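Home | Notebook | Samples | Contact

2019-08-13, Vombridge workshop

Glue trial, continued. Meron Alemneh has brought the second tin of Jellen, so I could repeat the foam-to-fabric strips from April. I cut all the strips from one sheet, same width, same direction of grain. The surfaces were wiped with alcohol and left open before pressing.

Peel results, in grams on the spring scale:
- old tin: 407
- new tin: 498
- new tin, second coat: 507

The second coat gives very little for the extra hour. I would not use it. Vasiliki Tsoukalas thinks the old tin has thickened, and I agree, the brush was pulling threads already last week. Please write the opening date on the lid.

One strip I have thrown away, my thumb was on the glue side.

Where such a joint must hold

Curved padding is more difficult than my flat strips. At a nose notch the fabric must turn inwards on a tight radius, and there I expect the first lifting.

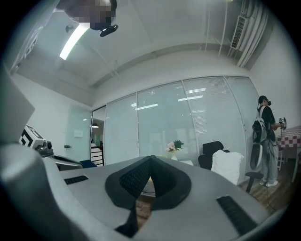 For next time

Make 3 curved pieces with the new tin. Ask Meron if the Trarano mesh can be ordered in a half roll. Scale to be checked with the brass weight before start, I forgot it today.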